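Jenen opens grain kitchen course for home cooks

Famberg, 9 July 2021. The food school Jenen today opens registration for its new evening course about small grains. The course starts in January and has places for up to 389 home cooks.
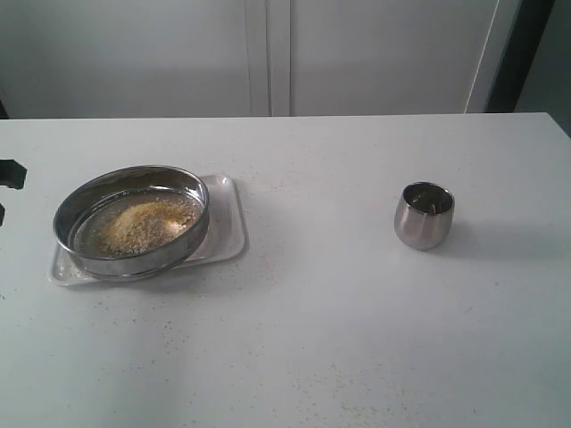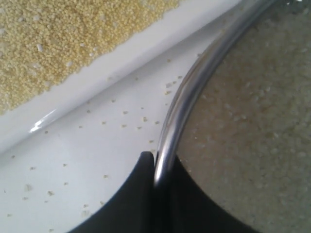
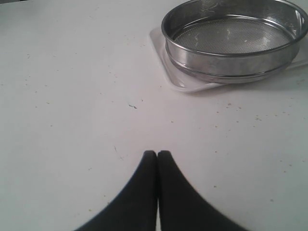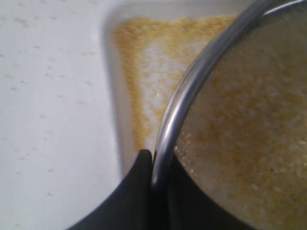 Do I need cooking experience to join?
The course is made for beginners, and each evening starts with the basic steps.

"Many people buy grain and then do not know how to cook it," says course leader Banafsheh Nikzad.

Press contact: Peiyu Bai, Jenen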